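Remote Grounds Operator (two positions)
Baser Grounds Care
Full time, day shift, training paid

Baser looks after patios, lawns and shared gardens for hotels and apartment complexes. Over the past year we have moved part of the daily tidy-up from hand crews to two-armed robots. The robots are driven by people and, for some tasks, run on their own with a person watching. We are hiring two people to join the operator desk, and we would like at least one of them to come from grounds work.

Most of the day is simple pickup in a simulated garden: bottles left on the paving, balls and toys by the lawn, things that have ended up between the furniture and the plants. You practice each job there, and your runs are used to teach the robots. When a routine is good enough, it goes out to a client site.

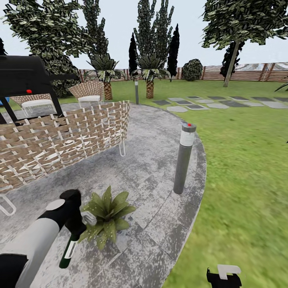
New operators spend their first 12 shifts on the simulator only. After that you split the week between the simulator and live supervision. Riaan Joubert runs the desk and will be your supervisor. Mi-kyung Oh handles training.

What you will do

- Drive both arms through pickup and put-down tasks using hand controllers
- Watch the wrist camera views and stop a run when the grip is not lined up
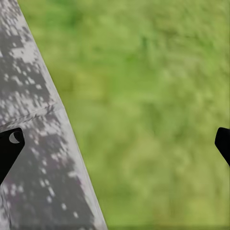 - Log each failed run with a short note on what went wrong
- Supervise up to two live robots per shift and call the site crew when one gets stuck
- Spend one Wednesday a month on site with the crew

What changes for the crew

Current grounds staff have asked about this, so we are putting it in the ad. No crew job has been cut to open these positions. Crew members do less bending and collecting and more pruning, edging and repair. They also get calls from the desk, and some find the interruptions annoying. We are still working out how many calls per shift is fair. Hafiz Pangaribuan moved from crew to desk and is happy to talk to anyone thinking of doing the same. 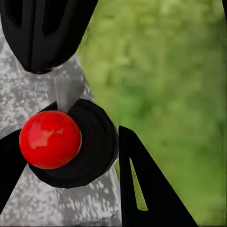 The desk is seated work with screens, in 14 hour blocks spread over two days, with a break every hour. If you have only worked outdoors, please think about whether that suits you. You can return to your crew job at the same pay within the first three months.

What we ask for

- Steady hands and patience with repeated tasks
- Clear written English for the run log
- Grounds, janitorial or warehouse experience is useful. Gaming or robotics experience is fine too, but not required.

To apply, write to Radwa Radwan at the Baser office with a short letter and the names of two people you have worked with. Quote job number 427. Interviews are in December and include a short try at the controls.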